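Notebook, dye bench, Thursday, June

Continued from the last page. Madder again, on the Villalba wool. Violeta wants to know before the weekend if we can promise the same red twice, and I still cannot say yes.

Water: I used the rain water from the barrel, not the tap. Last time the tap water gave us a red which was more to the brick side, and Ernő thinks it is the lime in it. I think he is right, but then the alum was also from a new bag, so we changed two things in the same bath and learned little. Today only the water is changed. Alum is from the old bag, same wool, same pot.

Weights. Dry wool 337 g, in four skeins, tied loosely in three places. I tied the last one too tight and had to do it again, because there was a white ring under the string in the previous batch. Madder is the ground root from Stodport, soaked overnight in a jar with a lid.

Bath one. Started cold. Brought slowly to 41 degrees and kept there for 22 minutes, then up a little more. I wanted to stop well under 70 because above this the brown comes out of the root and one cannot take it back. The small thermometer and the long one do not agree. I wrote down the long one. Joaquín, please do not put the small one back in the drawer with the good ones, it has a mark of blue tape now.

Turned the skeins by hand every few minutes. At the first lift the colour was orange and I was disappointed, but after the rest in the bath with the heat off it went much deeper. Left them in until after lunch.

Rinse: first water very red, third water nearly clear. Hung in the shade behind the door.

Green. Madalena did the weld on the same wool and then one dip in the indigo vat. Vat was tired, she says, it had a thin skin and smelled weak. One dip gave a yellowish green, two dips gave what Violeta calls bottle. I like the first one better, but the order says bottle. We fed the vat and will leave it closed until Irfan is back, he knows its moods better than we do.

Compare with card 43 from the Zatosov order: today's red is a little colder. Looked at it by the window and also under the lamp, and by the lamp I see almost no difference. I will wash one small piece with soap and put another under glass on the sill, half covered with card, for the light test.
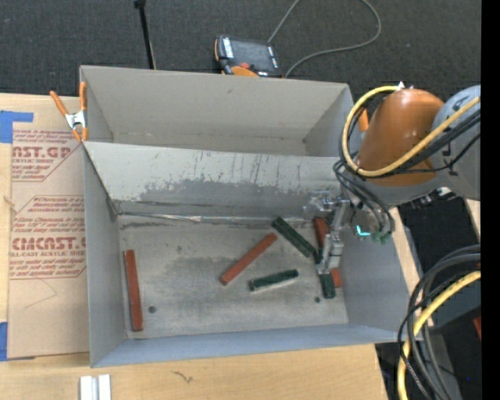 If the washed piece keeps its colour, I will repeat the same bath with tap water and nothing else changed, so that we can finally settle the question with Ernő. Still to order: alum, cotton string, a second long thermometer. Ask Porkberg if they still sell the root whole, I would prefer to grind it here.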